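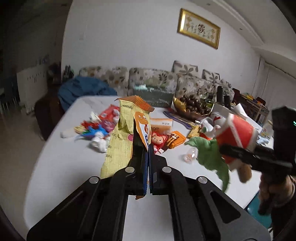 ok, the Wunovham paper. I've had a few messages asking what I think, so I'm doing it as a thread. I build pick-and-place cells for a living, so factor that in.

1/ The claim: people tidy up cluttered tables using hand-held grippers, you train a policy on what they did, you put the policy on an arm, and it tidies cluttered tables. 2281 demonstrations, no robot needed during collection. Headline success rate is 70 percent.

2/ I like the collection side. You can take a pair of these grippers into a living room with a floral sofa and a table full of junk, and you can be working before you'd have an arm out of its case. Anyone who has bolted an arm to someone's furniture will see the appeal.

3/ And the clutter is real clutter. Crumpled noodle wrapper, tissue pack, plush toys, a bowl of fruit with packaging shoved up against it. Way better than the usual colored blocks on a gray mat.

4/ But 70 percent of what? You have to go to the appendix. A trial counts as a success if the target object ends up off the table. If it took a neighbor along with it, still a success. Dropped on the floor next to the bin, also a success.

5/ Score it the way a customer would (right thing, right place, everything else left alone) and their own table gives you 55. That number is in the paper once. The 70 is in the abstract, the intro, the video and the project page.

6/ Second problem. A person holding the gripper is still a person. When I pinch a wrapper I can feel it slip through the handle, and I squeeze a bit more before I know I've done it. The camera on the gripper sees the jaws close. It has no idea how hard.

7/ So the policy learns "close on the wrapper" and has to guess the rest. Thin crinkly packaging is the worst case for this. It folds, it springs back, it looks different every time you touch it. I'd want results for wrappers on their own and the paper lumps them in with "soft items," along with plush. A plush toy forgives nearly everything!

8/ Third, reach. My wrist and elbow can get a gripper into places at angles a six-axis arm on a fixed base can't. They say they filtered out motions the arm couldn't follow. They don't say how many they threw away. If it was a handful, fine. If it was most of the two-handed ones, that's a different paper.

9/ The comparison against Ekov bugs me too. Ekov was trained on teleoperated data, on another arm, with different fingers. Then it gets run on the Wunovham tables with 3 attempts per object set. You can't tell me which method is better from that - you can tell me which lab owned the tables.

10/ Someone already replied that Sandhu reran it and got similar numbers. I read the Sandhu report. Same scoring rule. Of course they're similar.

11/ What would change my mind:
- the strict score up front
- wrappers reported separately from plush
- how much data the reach filter removed
- a room nobody collected in, with somebody else's mess

12/ The Putside group did that last one in July for a much smaller task and their score fell hard in the new rooms. They printed it anyway. I trust the rest of their paper more for it.

13/ To be fair to the authors, the code is up and the raw demos are up, so most of this can be checked. I've started on the reach filter. Slow going, the timestamps for the left and right grippers drift apart in the longer recordings.

14/ Since people are asking - no, I wouldn't quote a job on this yet. I would borrow the grippers for a week.

15/ Typo in 9, it's 3 attempts per object, the sets are in a different table. Doesn't help much.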